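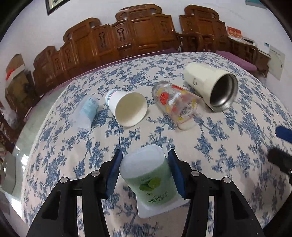 A green and white container with limes on its label, with other items on a patterned bedspread.

Niveten's refill shop to stay open for good after bumper spring

Great news for anyone in Niveten with a cupboard full of empty bottles: the refill shop on Jona Street is staying put. The trial was due to end this summer, but the town council has agreed to let the shop keep the old ticket office on a proper lease, and the people behind it could hardly be happier.

Jilico, the small co-operative that runs the place, opened its doors in April with 2 taps of washing-up liquid, a set of scales and a lot of hope. It now has 22 products on the go, from laundry liquid and hand soap to shampoo, conditioner and a very popular lemon floor cleaner that sold out on its first morning (and again on its second!). Shoppers bring whatever they have at home, weigh it empty, fill it up and pay for what goes in.

The co-operative had told the council it would be pleased with a few dozen regulars. By the start of June 2026 it had signed up some 500 households, a fair number of them from the villages up the valley, where the nearest supermarket is a long bus ride away.

"We thought people would come once to have a look," a spokeswoman for the shop said. "They came back with their neighbours, and then the neighbours came back with carrier bags full of old shampoo bottles. It has been a joy."

The bottles themselves have become part of the fun. Almost anything clean with a lid that closes will do, and the shelf by the till has turned into a swap spot where customers leave spare containers for others to take. Pump tops are much in demand, so if you have a drawer full of them, please bring them along. The only things the shop can't accept are containers that have held bleach, garden sprays or anything for the car.

The lease brings with it the back room, which has been locked for years and has a lovely big window on to the station yard. Jilico plans to use it for dry goods: oats, rice, lentils, pasta and, if the right grinder can be found second-hand, fresh peanut butter. Work on the floor starts next month and the front of the shop will stay open throughout.

There is good news for Sial too. The village has been asking for a refill stop of its own, and a van will now call at the school car park every fortnight during term time, with washing-up liquid, laundry liquid and hand soap on board. The van can't carry the full range, but orders for anything else can be left with the driver and picked up on the next visit.

Prices will stay as they are until the autumn. Members get a small discount, and joining is free for anyone aged 21 or under, a change brought in after a group of sixth-formers wrote to the shop asking for it. What a good letter it must have been!

The shop is open from mid-morning until early evening and is closed on bank holidays. The entrance is on the station side, up the ramp, and there is room inside for prams and wheelchairs. Labels and pens are on the counter, so you can mark your bottles before you fill them.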